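Hand-held gripper won't let go after closing — safe to keep using?

Posted by Gape, Wednesday

Got a pair of Nustberg hand-held grippers for recording kitchen jobs. Left one keeps sticking shut. Trigger comes back, jaws stay clamped. Happened 7 times Wednesday arvo, mostly on plates going in and out of the microwave. One plate got chipped when I pulled it free. Firmware is current, batteries full. Haven't opened the housing yet. Is it the spring or the motor? 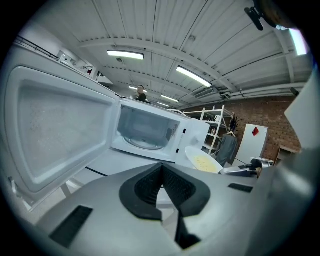 2 replies

Tondik
Stop using it til you've looked at it. Mine did this and I got a finger pinched, not fun. Power off at the switch, battery OUT, then back the jaws off by hand. If they move freely it's not the spring. Check the little cable where it goes into the body, they work loose when you reach into things at an angle.
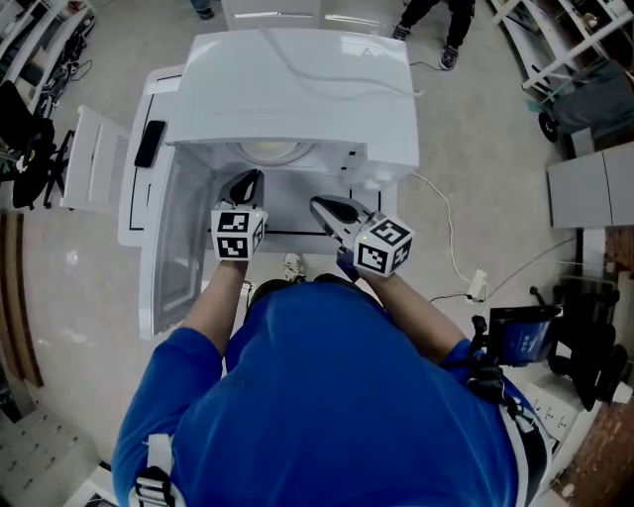
Also watch your straps and leads. If a jaw clamps on something while you're harnessed up you want to be able to drop the gripper straight away — no wrist loop. And don't do breakables again until it's opened 800 times without sticking. I count mine on a clicker.

Stusamholm
Same fault here in August. Was crumbs in the slide. Blew it out, wiped the rubber pads with a damp cloth, has been fine for 2 months. Dont spray anything in there. If that dosen't fix it send it back.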